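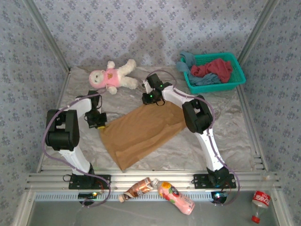
Student ventures at Destwood usually fail on pricing before they fail on demand. This report covers one term of work by a four-person team in the course Creative Enterprise Methods, in which each team had to take a product from concept to first sale on a fixed budget of $350. Our product, Gitura, is a line of printed decorative panels and papers for small interiors: display booths, shelf backs, model rooms and bench enclosures. The report describes the market test, the cost model, the sales results and the changes we would make to the plan.

1. Objectives

The course brief set two requirements. The team had to complete at least one paid transaction with a customer outside the college, and it had to produce a cost model that an outside reader could check line by line. We added a third requirement of our own, which was to find out if buyers would pay more for a pattern drawn by a student than for a stock pattern of the same size and paper weight.

2. Method

Three patterns were drawn during the first two weeks. Two were floral and one was geometric. Each was scanned, cleaned up and set as a repeating tile. Printing was ordered from Laitinen, a local print shop, which quoted separate rates for short and long runs. The short-run rate applied below 40 sheets. We ordered exactly 40 sheets to get the lower price, split unevenly among the patterns after the interest survey.

The survey was a one-page form placed in the student center and the library. It asked respondents to rank the patterns, name a use, and write down the highest price they would pay for one sheet. Forms with no price were kept for the ranking but left out of the price analysis. In all, 468 forms came back.

Sales took place at the December craft market and through a page on Pilell, the online storefront the course makes available to all teams. Prices were the same in both places. Shipping was charged separately online.

3. Cost model

Costs were divided into fixed and per-sheet items. Fixed costs were the table fee at the market, the sample book and the scanning charge. Per-sheet costs were printing, the cardboard tube and the label. Labor was not paid, but hours were logged by task and entered in a second version of the model at the campus minimum rate.

In the version without labor, the line covers its costs when a little over half of the run is sold. In the version with labor, it does not cover its costs at any quantity the budget allows. Drawing and tile correction took most of the logged hours. These hours do not grow with the number of sheets, so the result depends heavily on run length. At a run of 3000 sheets the labor share per sheet becomes small, but storage and unsold stock then have to be added, and we had no data on either.

4. Results

The smaller of the two floral patterns ranked first in the survey and sold out at the market. The geometric pattern ranked second and sold poorly. We think the ranking question measured which pattern people liked to look at on a form, and the sales measured which one they had a place for. Most buyers at the table mentioned a specific shelf or box.

The stock pattern comparison was inconclusive. The stock sheets arrived late and were on the table only for the afternoon, when traffic was lower. Online sales were too few to add to the comparison.

5. Problems

The first proof came back with a visible seam where the tile repeated. Correcting it used four days and one reprint charge, which had been entered in the budget as contingency. The Pilell page went live a week behind schedule because product photos were not ready. Two tubes were returned with crushed ends and were replaced from remaining stock.

6. Recommendations

A second run should carry one pattern in two colors and drop the geometric design. The survey should ask for the dimensions of the surface to be covered. Sheets should be offered in a half size, as several customers asked for this and it can be cut from existing stock. The labor version of the cost model should be prepared before prices are set. In our case it was finished after the market, when the price list had already been printed.

The cost model and the blank survey form are attached as Appendix A and Appendix B.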